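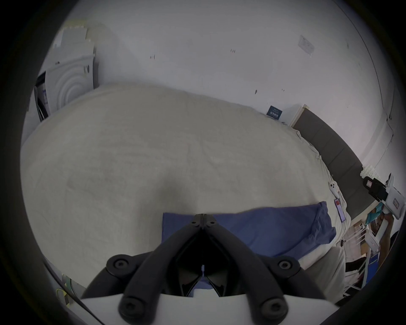
Fourth place this year telling me a bed should be made "hotel style". I'm not convinced. A duvet pulled roughly flat and a pillow at the right end is a made bed.

Gurkham's sleep blog says to shake the duvet out for 2 minutes every morning. Two minutes! Try it with your arms straight and report back.

Also unmoved by the Flutetti "crease-free" sheet. 327 reviews, nearly all five stars, and half of them say it arrived quickly. Lovely. Does it crease?

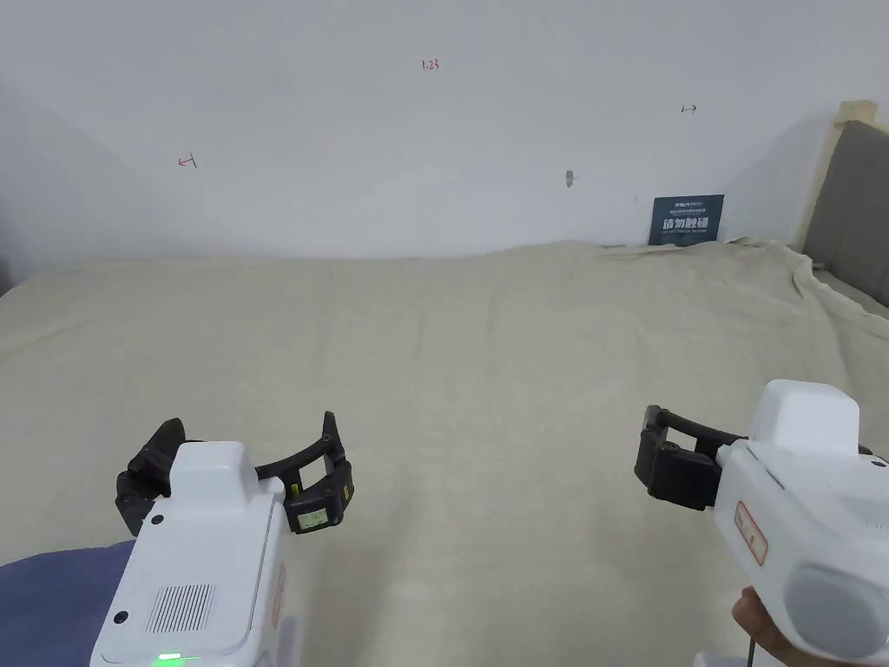

My own view on sheets: pale ones show every fold, and a wide bed up against a wall is a pain to tuck on the far side. You lean over, you pull, a ridge comes up at the back. No brand is going to fix that for you.

Upholstered headboards, since someone asked. Comfy to lean on, yes. But those vertical panels have seams, and seams collect fluff. Hillov want you to buy a special brush. I'd use the hoover.

And where do people keep the remote? Every tidy bedroom on the Arthur site has a tray for it. Mine lives on the bed and has done since June.

Will try the shaking thing for a week anyway. Expecting nothing.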